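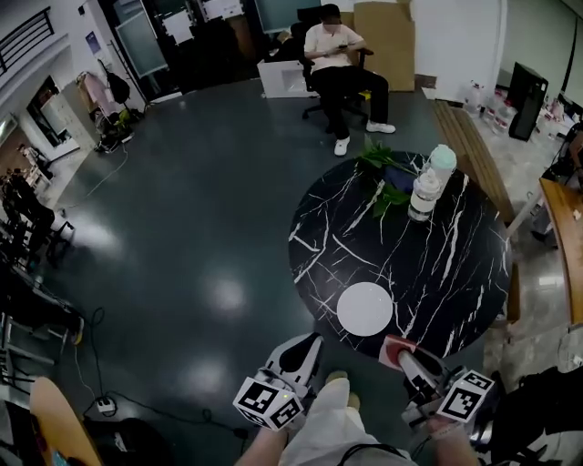
**What does Pomell do?**

We show robots how to do household and light workshop tasks by doing the tasks ourselves, with grippers in our hands, and we turn those sessions into training sets that robot makers can use.

## How we started

Pomell was set up by Doina Stan and Pádraig Fahy, who had worked together at a packaging firm in Hurnholm. Their job there was to program arms to move trays from one belt to another. Each new tray shape meant days of rewriting positions by hand, and most of the people on the line could have shown the arm what to do in a minute if there had been a way to record it.

They left to work on the recording. The first office was one room above a tile shop. We now have 8 people on staff and a larger floor in the same town, with the demonstration area, the desks and the parts storage all on one level.

## How the work is done

Most of our sessions use hand-held grippers. The demonstrator holds one in each hand and does the task at normal speed: clearing a table, folding a cloth, standing bottles in a row, putting stems in water. Marker cubes are fixed to the sides of the grippers so that their position can be followed through the whole movement.

Some clients already have an arm on site and want it driven directly. For them we do remote control sessions, with the operator in our office and the arm in their building. These are slower to run and cost more, but the motion comes from the arm itself and needs less conversion afterward.

A standard order is 400 demonstrations of one task. We change the objects and their starting places between takes. We keep failed takes in a separate folder and deliver them too, labeled, and several clients have asked for more of those.

Every take is watched by a second person before it goes out. If the grip slips or a hand blocks the view for too long, the take is marked and done again.

## Who we are

**Doina Stan** runs the company and handles contracts. Call her first if you want a price.

**Pádraig Fahy** designs the grippers and repairs them. The finger pads wear out faster than anything else we own, and he has been through 7 versions.

**Zdenka Perić** trains the demonstrators. She taught sewing classes before she came here, and she wrote the task sheets we still use. New demonstrators spend 5 days with her before any of their takes are delivered.

**Ognjen Popescu** and **Ognjen Grgić** look after the data. Popescu does calibration and file checks. Grgić writes the conversion tools and answers client questions about formats. Please use last names when you email either of them.

The other three are demonstrators, who rotate between tasks so that a set does not come from one pair of hands.

## What we don't do

We don't sell robots, and we don't train the final model. We also don't take work involving medical procedures or food for sale.

## Visiting and contact

Clients are welcome to come in and try the grippers. A visit takes half a day and usually includes one trial task, so bring the objects you want handled. The office is closed for the first two weeks of August.

Our Trultov site, which we used for kitchen tasks, has closed, and mail sent there is no longer forwarded. Please write to the Hurnholm office.

Page last updated May 21, 2026.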